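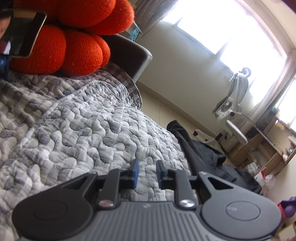
Wann gilt ein Griff als fehlgeschlagen?
Ein Griff gilt als fehlgeschlagen, wenn das Objekt nach dem Schließen der Backen nicht gehalten wird oder innerhalb von 5 Sekunden aus den Backen gleitet.

Lehrveranstaltung Greiftechnik, Begleitblatt zur Störungsanalyse
Dozent: Malte Schwerdtfeger
Stand: 21. Aug. 2020

Gegenstand der Sitzung ist der Störfall 3353 aus dem Projekt Jatotia. Bei Handgreifern mit zwei gegenüberliegenden Backen löste sich während einer Aufnahmereihe in Wohnräumen die Verschraubung eines Koppelglieds. Die Backen schlossen in der Folge versetzt, weiche Objekte wurden nur noch einseitig erfasst. Der Fehler blieb zunächst unbemerkt, da die Wegmessung am Antrieb plausible Werte lieferte. Frau Sisodia ordnete nach Durchsicht der Protokolle die Stilllegung des Geräts an.

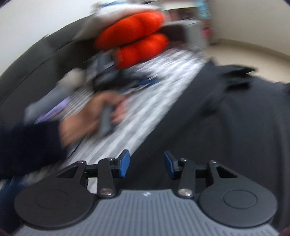
Welche Prüfung ist vor der Wiederinbetriebnahme vorgeschrieben?
Vorgeschrieben sind die Kontrolle sämtlicher Gelenkschrauben auf festen Sitz sowie 30 Leerhübe mit Sichtprüfung der Backenstellung.

Die Prüfung ist nach jeweils 2000 Hüben zu wiederholen und im Geräteheft zu vermerken. Während der Kontrolle ist das Gerät spannungsfrei zu halten; in den Schließbereich darf nicht gegriffen werden. Abweichungen sind Frau Orozco schriftlich zu melden.

Zur Vorbereitung: Prüfprotokoll Delleo, Abschnitt 5.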